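Hidura opened its doors in January, and the queue for the free soup was longer than the one for the tour. We took the tour. It lasted two hours, seven minutes of which were spent finding the light switch in the dye store.

The best part was the felt room, 100 years old and smelling of sheep – slightly surprised sheep. 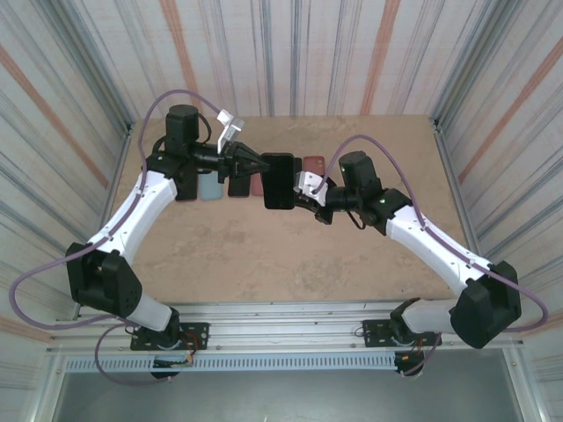
Colour is what Hidura worries about most, and our guide spoke of madder the way other people speak of their in-laws. Her favourite shades were the tired ones. Dusty pink and brick red, like two of the phones at the back of the table, apparently sell best in slippers. I bought the grey.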